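Was meine Hände am Montag gelernt haben

Montag, 6. Juli 2020

Seit drei Wochen arbeite ich jetzt bei Retis und ich habe versprochen, dass ich wieder auf Deutsch schreibe, auch wenn es langsam geht. Deutsch ist meine dritte Sprache. Wer einen Fehler findet, darf ihn mir gern schicken, ich sammle sie in einem Heft.

Viele Freunde haben mich gefragt, was ich in der neuen Stelle eigentlich mache. Meine Mutter denkt, dass ich programmiere. Das ist nicht richtig. Ich zeige einem Roboter Bewegungen. Im Vertrag steht "Operatorin für Demonstrationen", und das Wort Demonstration hat zu Hause zuerst ein Missverständnis gemacht, denn man kann damit auch auf die Strasse gehen.

Die Arbeit geht so: Ich sitze auf einem Hocker und habe in jeder Hand einen Griff. Wenn ich die linke Hand bewege, bewegt sich der linke Arm, und wenn ich die rechte Hand bewege, der rechte. Die Finger vom Griff kann man zusammendrücken, dann schliesst sich der Greifer. Alles wird aufgenommen, die Stellung von den Gelenken und die Bilder von den Kameras. Eine Aufnahme nennen wir "Episode", wie bei einer Fernsehserie. Später lernt ein Programm aus vielen Episoden, wie es die Aufgabe allein machen soll. Das Projekt heisst Gimum, und der Name bedeutet, soweit ich weiss, nichts.
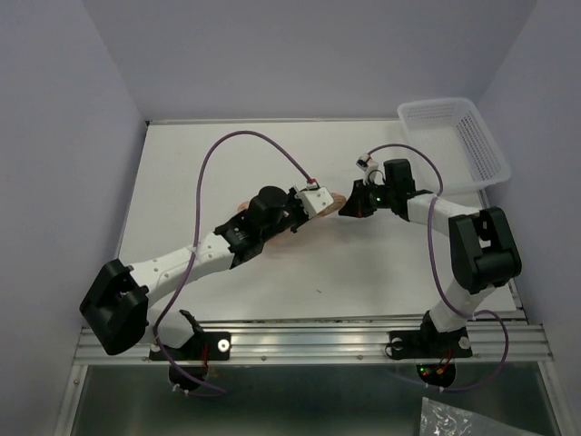
Beide Arme über dem Tisch. Der linke hält, der rechte kommt dazu.

Am Anfang habe ich gedacht, dass das Greifen schwierig ist. Greifen ist aber die leichtere Hälfte. Schwierig ist der Moment, wo beide Arme nah beieinander sind. Wenn ich mit meinen eigenen Händen etwas von links nach rechts gebe, denke ich überhaupt nicht nach. Die Finger fühlen, wann die andere Hand fest genug hält, und dann lassen sie los. Mit den Griffen fühle ich davon nichts. Ich muss es mit den Augen machen, und die Augen sind für diese Frage ziemlich schlecht, besonders wenn der Greifer selbst das Ding verdeckt.

In der ersten Woche war ich deshalb immer zu schnell. Ich habe links geöffnet, bevor rechts wirklich zu war, und das Ding ist auf den Tisch gefallen. Danach war ich zu vorsichtig. Ich habe so lange gewartet, dass in der Aufnahme fast nur Warten war, und ein Programm, das aus solchen Episoden lernt, lernt natürlich auch das Warten. Eine Kollegin hat mir das auf dem Bildschirm gezeigt. Es war mir ein bisschen peinlich, mich selbst so zögern zu sehen, mit zwei Armen aus Metall und Plastik.

Jetzt habe ich eine Regel, die ich mir leise sage: ankommen, schliessen, einmal atmen, öffnen. Das Atmen ist wichtig. Ohne Atmen vergesse ich die Pause, und mit Zählen wird sie bei mir jedes Mal anders lang.

Für weiche Sachen gilt die Regel nur halb. Ein harter Würfel bleibt, wie er ist. Etwas Weiches gibt nach, wenn man drückt, und dann sitzt es im Greifer anders, als man geplant hat. Man muss also die Stelle, wo der zweite Arm anfassen soll, jedes Mal neu suchen. Ich nähere mich gern ein wenig von der Seite und korrigiere die letzten Zentimeter sehr langsam.
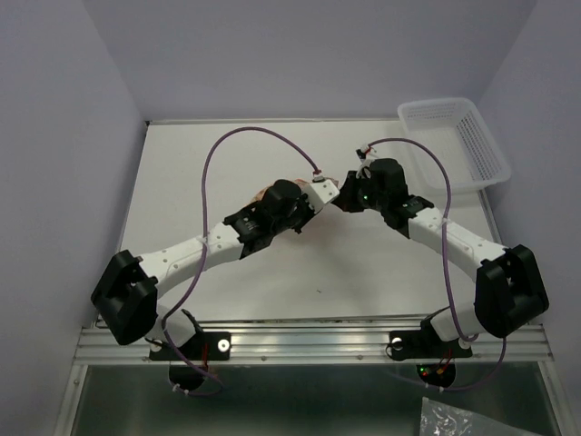
Was ich auch lernen musste: die Ellbogen. Ich schaue immer auf die Spitzen, weil dort die Arbeit passiert, und vergesse, dass hinten ein ganzer Arm mitkommt. Bei einer kleinen Drehung vom Handgelenk kann der Ellbogen einen grossen Weg machen. Auch die Kabel brauchen Platz. Wenn ich zu weit ausdrehe, spannt sich ein Kabel, und dann muss ich die Episode abbrechen und den Arm in die Grundstellung zurückfahren. Das kostet Zeit, aber eine Reparatur kostet mehr.

Unser Ziel für August sind 820 brauchbare Episoden für diese Aufgabe. Bis heute Abend habe ich 172 aufgenommen, davon sind nach der Kontrolle 131 geblieben. Die anderen waren zu lang oder haben einen Fehler, den ich selbst beim Machen nicht gemerkt habe. Zuerst hat mich jede gelöschte Episode geärgert. Inzwischen schaue ich sie mir in der Mittagspause an und schreibe ein Wort dazu, zum Beispiel "zu hoch" oder "ungeduldig". Das Wort "ungeduldig" kommt vor allem nach vier Uhr vor.

Eine komische Nebenwirkung gibt es auch. Gestern beim Abwaschen habe ich einen Teller von der linken in die rechte Hand gegeben und dabei einmal geatmet. Mein Mann hat gefragt, ob alles in Ordnung ist.

Nächste Woche bekommen wir neue Griffe von der Firma Ondia, die ein bisschen zurückdrücken sollen, wenn der Greifer etwas berührt. Ich bin neugierig, ob ich damit wieder von vorne anfangen muss. Wenn ich sie ausprobiert habe, schreibe ich darüber, und auch über den Ausflug nach Dalen, den ich schon zweimal versprochen habe.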